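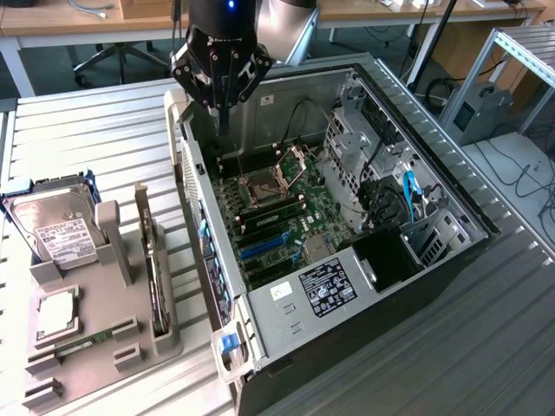
Gripper over the open Dell tower, CPU and one RAM stick in the tray on the left

Re: [bench-automation] Nimel rework kit, anyone bought one?

On the quote, and whether it pays for itself:

> We got the Nimel offer in May. Arm, two-finger gripper,
> printed part trays and a year of Rasten support on top.
> The rep says it will strip and refit a desktop without
> anyone at the bench, and that a new model of PC takes an
> afternoon to set up. We see maybe 2000 machines a year
> through Kunuda. Is it worth a pilot or should I bin it?

I wouldn't bin it, but I wouldn't sign anything either. I've had time with the kit at our place and the sales sheet and I are not yet on speaking terms.

First, "strip and refit." Ask them for the list of parts, in writing. Ours said CPU, memory, one expansion card and the 3.5-inch disk in its caddy. Fine, those are the parts with some value. But look at what is left: power connectors, SATA cables, front panel leads. Anything floppy is your problem. Our quote had cable handling down as "roadmap" and I have been reading that word on quotes for too long to pay for it.

Second, the side panel. The demo starts with the tower on its side and the panel already gone. Who takes it off? At your volume that's a person, and if a person is standing there with the case open they can pull a stick of RAM in the time it takes to walk to the next bench. 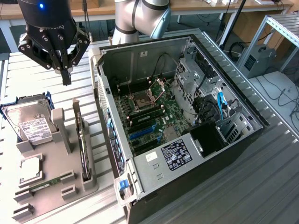 Third, the CPU socket, which is where I'd spend the whole pilot if I were you. Lifting the lever and picking the chip out of a flat recess are different jobs from setting it down square, and a bent pin costs you a board. I logged 51 placements before I got bored. The arm stopped and asked for help on 10 of them. I don't call that terrible for a first visit, but it isn't "without anyone at the bench" and I told the rep so. He said the lighting was wrong. It was the lighting he had set up.

Fourth, trays. They're printed to suit the parts, so every odd caddy or tall card means a new insert. Nimel wants to sell you those. Get the drawings included or get a price per insert fixed for the length of the contract.

What I did like: the gripper is slim enough to get down between the drive cage and the board, and it never dropped a disk on me. The Saraç unit we tried before it couldn't reach the memory slots at all with the cage in.

If you do go for a pilot, bring your own machines, at least 31 of them, mixed and dirty, and don't let them pick. Count the stops, and count the minutes your tech spends clearing each one. I'd want to see that second number before talking about payback.

Does anyone have the support contract past the first year? Mine just says "to be agreed."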